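Lidded Boxes, Sticky Drawers and Other Small Kitchen Matters

Aug 17, 2021

When we moved to Pulisgate I inherited a kitchen with two drawers, one of which would not open if the weather had been damp. I have learned more about keeping small things in order from those two drawers than from any of the big bright kitchens I have cooked in, and since several of you wrote after the April page asking how I manage, I thought I would put it all down in one place. Make yourself a cup of something, because I do go on.

Start with the drawer itself. If a wooden drawer sticks, take it all the way out and look at the bottom edges of the sides, where it rides on the runners. You will nearly always find a shiny stripe where it has been rubbing. Run a plain candle stub along that stripe, back and forth, pressing fairly hard, and do the runners too while you have them in front of you. Put the drawer back and work it in and out a dozen times. If it still binds, a little fine sandpaper on the shiny part and then more candle. Please don't use cooking oil! I did it once, in my first year here, and by the end of the summer it had gone to a sort of brown glue with crumbs in it.

Now for what goes inside. I am very fond of small plastic boxes with hinged lids, the kind that stay attached to the bottom so you can't lose one half behind the stove. They are good for tea bags, cookie cutters, birthday candles, rubber bands, the little packets of yeast, and all those things that otherwise drift to the back. Shallow ones are better than deep ones for this. In a deep box you only ever use the top layer, and the rest turns into an archaeological dig.

Before you fill one, open it up on the table and have a good look at the hinge. A lid that stands up by itself leaves you both hands free, and a lid that flops shut on your knuckles will make you cross every single morning. Give the inside a wipe while it's open, too, and pay attention to the corners, where flour likes to settle.
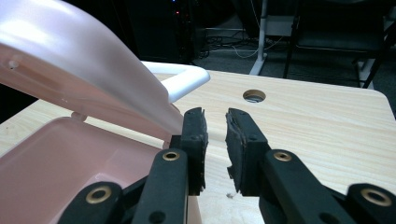 A pink box with its lid up on the table. Pale colors like this one make it easy to see what's in the bottom.

For washing, warm water and ordinary dish soap will do nearly everything. The hinge is the awkward part, and an old toothbrush gets into it nicely if you scrub along the fold first and then across it. Leave the box open on a towel until it is properly dry. I put mine out before bed and forget about them, and closing one up damp even once is enough to give you that closed-up smell, like a lunchbox found in September.

If you already have the smell, try this. Put a couple of spoonfuls of baking soda in the box with enough water to make a loose paste, smear it all over the inside, and leave it overnight. Rinse, then stand the box open on a sunny windowsill for an afternoon. Onion takes two rounds. Curry takes two rounds and some patience — and it may leave its color behind for good, so I keep one box just for spices and don't fret over it.

Tomato stains are a separate trouble. My neighbor Subira Obura swears by wiping the plastic with a thin film of oil before any sauce goes in, and I have come around to her way of thinking. It isn't perfect but it does help. Rinse with cold water first when you empty it, then wash in warm.

Sticky labels: peel what you can, rub a little cooking oil into what's left (it is useful for something after all), wait ten minutes, and push it off with your thumb. Wash twice afterward. For new labels I use masking tape and a pencil, and I put the tape on the front edge of the box so I can read it without lifting anything. Stelios Tsolakis wrote in to say he labels the lid and the bottom both, and has had no mix-ups since, but then he has a much larger pantry than I do.

A word about wooden tabletops, as that is where most of this sorting gets done. Slide nothing. Lift the boxes and set them down, especially if there is any grit underneath, and if you're going to be at it a while put down a folded dish towel. Wipe up water when you see it. For a white ring from a hot mug, I have had good luck with a dab of plain mayonnaise left on for an hour and buffed off with a soft cloth, though I would try it on a hidden spot before going at the middle of the table.

When you put everything back, keep the boxes you use daily at the front, and don't pack them so tightly that you need to pry one out with a butter knife. My front drawer holds six boxes comfortably. I had eight in there for a while and gave up on it, as I was forever catching a lid on the underside of the counter.

Next time I want to get to the business of wooden spoons, and whether it is worth oiling them. Filippos Kyriakidis has sent me a long letter on the subject and I haven't finished reading it yet.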